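Notes for Session 6: Comparing Hand-Held Grippers Before You Commit to One

Welcome back, everybody. I promised at the end of last session that I would write up what I said about choosing a gripper, partly for the people who were away and partly because I talk faster than anybody can write. These notes follow the order of the talk more or less, with a few things added that I forgot to say out loud.

Where we are in the course

You have all had your hands on the arms by now, and most of you have found out that the arm is the easy part. You tell it where to go and it goes there, give or take a little. The trouble starts in the last inch, where something has to close on something else. So for the next stretch we are leaving the arms parked and working only with hand-held grippers, the kind you squeeze yourself. I know a few of you were hoping for more motor time (Satish Rai has already written to me, very politely, twice) and I promise it is coming in Session 9.

What I like about holding the gripper in your own hand is that you feel what the jaws are doing. When a pad starts to slide you know it in your fingers well before you would find it in a log file. You also learn how much you cheat. People rotate the wrist a tiny bit, or lean in, or nudge the object against the table to square it up, and they do all this without noticing. Every one of those little habits is something we would later have to ask an arm to do, so please start noticing them now and write them down when you catch yourself.

The grippers on the bench

We have three types to compare. The Doso is the lightest and has narrow pads. It opens quickly and it is pleasant to hold for a long time, but the spring is weak and you can feel the jaws twist if you pick up anything by its end. The Varghese has wide pads and a much stiffer linkage. People complain that it is tiring, and they are right, so please swap hands or take a break before your grip gets sloppy. The Prevatlow sits between the two and has pads you can unscrew and change, and I suspect most of you will end up preferring it for that reason alone. Try all three before you make up your mind, even if you fall in love with the first one you pick up!

One word about changing pads. Use the small driver in the lid of the kit and stop turning when the screw is snug. The holes are in plastic and they strip easily, and I have spent more evenings than I care to admit drilling out pads that somebody tightened with real enthusiasm.

Why we use clear objects

For the first part of the term we worked with wooden blocks and sponges, which are forgiving things. They have flat sides, they show up nicely on camera and they don't mind being squeezed. Clear plastic is another matter. A camera looking at a transparent part mostly sees whatever is behind it, along with a few bright streaks where the light bounces off, and those streaks move whenever you do. Your own eyes have some of the same trouble, although you have had a lifetime of practice.

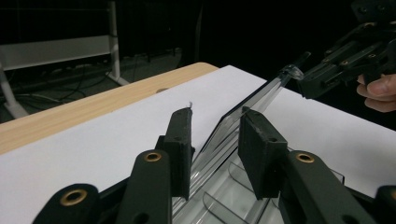
Long parts add a second difficulty, and this is where working in pairs comes in. If one gripper holds a long part at the end, the weight of the far side turns into a twisting load on the pads. Put a second gripper on the other end and most of that goes away, but now the two of you have to agree about where the part is going. If you pull apart even slightly, one pair of pads will slip. If you push together, a thin part can bow. Talk to each other while you do it. Min-kyu Kwon and his partner were counting out loud before each lift last week, and it sounded a bit silly but I would like everybody to copy them.

The pair exercise

You will need one clear part, two grippers of the same type, a sheet of white paper and your logging sheet. Lay the paper down so that it covers most of your working area and tape the corners if it curls. Decide who is leading. The leader closes first and says "closed," then the partner closes and says the same. Lift together to the height of the marker block, hold still while you count to 4, and set the part down where you found it.

Do 22 lifts with each gripper type. I picked that number so that you can throw away the first couple, which are always a mess, and still have a decent run left over. Change leaders halfway through. Please don't skip the change, as tempting as it is once you have found a rhythm - the results often look quite different with the other person in charge, and I want to see that in your tables.

For each lift, write down whether either pad slipped, which end it was, and whether the part touched down level. A short comment is welcome. "Felt loose" is a perfectly good comment. If you drop the part, check it for cracks before going on, and swap it for another one from the bin if you find any.

Where to place the pads

I got several questions about this, so let me go over it again. You want as much of each pad touching the part as you can manage, and you want the two pads meeting opposite each other. On a part with curves or dividers that isn't always possible, and one pad may end up resting over something uneven while the other has a nice flat side to itself. Try it anyway and note how it felt. Then shift your grip along the part and try again. The difference between a good spot and a bad one can be very small, and I would much rather you found it by hand than heard it from me.

Squeeze only as hard as you need to. With a stiff linkage it is easy to press far harder than the job calls for, and thin plastic will flex under the pads and then spring back when you let go, sometimes taking the whole part with it.

For next time

Bring your finished tables and one paragraph on which gripper you would choose for clear parts and why. It is fine to disagree with your partner, in which case write a paragraph each. We will load everybody's results into Ferkutura at the start of the session, so please use the column names printed on the logging sheet. Last year we had six different spellings of "slipped" and it took me most of an afternoon to sort them out.

The lab is open until 3 in the afternoon if you need more time with the grippers. Put the pads back in the kit they came from, and coil the cables when you are done.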